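Bindance build, part whatever. Long thread, typing fast because the shop closes at nine and I still have to sweep

Recap for new people: two arms, one table, a corner of the shared shop at Flumcombe. Goal is dinner prep. Goal in August was "pick up a block" so ok, progress

Last post I said the right arm was done. The right arm was not done. The wrist joint had a tiny bit of slop and I'd been blaming my own code for two weeks. Czesław Baran wiggled it with one finger and went "that's your bug." Thanks Czesław. Great. Love it

Pulled the wrist, reseated it, thread locker on all four bolts. Lost a bolt under the drill press. Found a different bolt. Found the right bolt an hour later in my sleeve

Rehomed everything after. If you take one thing from this thread: REHOME AFTER YOU TOUCH A JOINT. I skipped it once and the arm very calmly tried to go through the wall

Software side. Control box is running Clarnska, the little scheduler I've been writing since spring. All it does is decide which arm gets to move when and stop them from hugging. Version before this one let both arms claim the same space if the requests landed close enough together. Fixed with a lock. Should have been a lock on day one, I know, Maja already said it

Maja Krajewska also rewrote my config loader while I was at lunch. It's half as long and I can read it now. Slightly insulted

Numbers, since people keep asking in replies. 100 grip attempts on the practice blocks after the wrist fix. 17 misses. Before the fix it was 37. Same blocks, same speed, same light. I'll take it

Most of the misses were the fingers landing on top of the block and just shoving. So that's a height problem, not a grip force problem. I spent a whole evening tuning force. Sigh

Then Drahomíra Kollár says blocks are boring, nobody eats blocks, try real slices. And she's right, blocks don't squish and they don't lean on each other
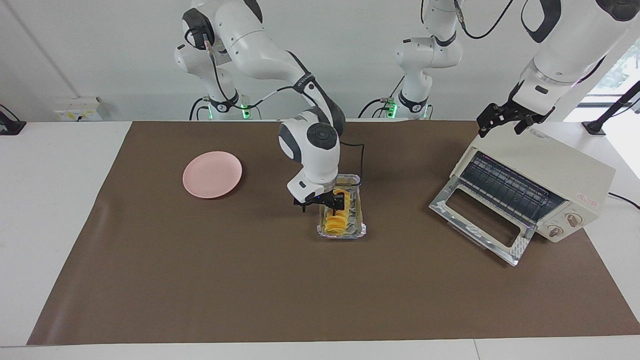
Gripper speed is the thing I'm fighting now. Too fast and it plows, too slow and you watch it think for a year. Currently at 25 percent of max on the final approach and full speed everywhere else. With the orange slices standing on edge and packed tight in the glass dish, there's almost no room for the fingers to get down between them, so the last bit of travel matters way more than it ever did with blocks. Left arm waits over at the toaster oven with its fingers open until the lock clears. I like having it parked there, makes it super obvious when the scheduler is stuck vs just slow

Things I want to fix about fingers: they're too thick. Plain parallel jaws, fine for blocks, bad for anything stacked. Going to print a thinner pair tonight with a bit of taper at the tip. Ekua Mahama has a spool of the flexible stuff and says I can have the end of it if I clean the nozzle after. Deal

Also the cables. There's a loop hanging off the wrist that I routed in a hurry and it has been on my list forever. Every time the arm goes low I get nervous. Need a clip and a shorter run. Have the clip. Do not have the shorter cable

Somebody asked why the two arms and not one good one. Partly I got them as a pair. Mostly I want one to hold a thing while the other does a thing. Try opening a jar with one hand and report back

Somebody else asked about safety. Big red stop button within reach of whoever is at the table, always. Second one by the door becuase Dirceu Damasceno insisted and he was correct, I've hit it twice. Speed cap in the firmware too so even if Clarnska loses its mind the arms can't go faster than I'm comfortable with

And no, oven heat is not under computer control. Knobs are for human hands for now. Maybe for a long now

Oh and the table mat. Best upgrade of the month, cheapest too. Stuff used to skate around every time a finger bumped it. Dirceu had a piece left over from his bench. If your build slides, get a mat before you get a better motor

Calibration trick from the Jasińska build notes, which I keep recommending to people: touch the same point with both arms, from four different directions, and write down how far apart they think it is. Mine were off by a few mm and I'd never have guessed. Do it before you do anything with two arms. I did it after. Obviously

To do this week:
thinner fingers
cable clip, real one, not tape
log every miss with the finger height
approach from the end of the row and not the middle
return Czesław's hex keys (sorry)

The end of the row thing is Drahomíra's idea. Start where there's a gap, take that one, now there's a gap for the next. I was going for whichever slice the software scored highest, wich was usually one wedged in the middle. Dumb scoring. Easy fix hopefully

If anybody has a good way to make thin fingers that don't flex sideways pls reply. Tried ribs on the back, they catch on stuff. Tried a metal strip glued in, popped out. Open to anything under an hour of print time

ok it's 8:40, sweeping. Will post the finger print if it doesn't turn into spaghetti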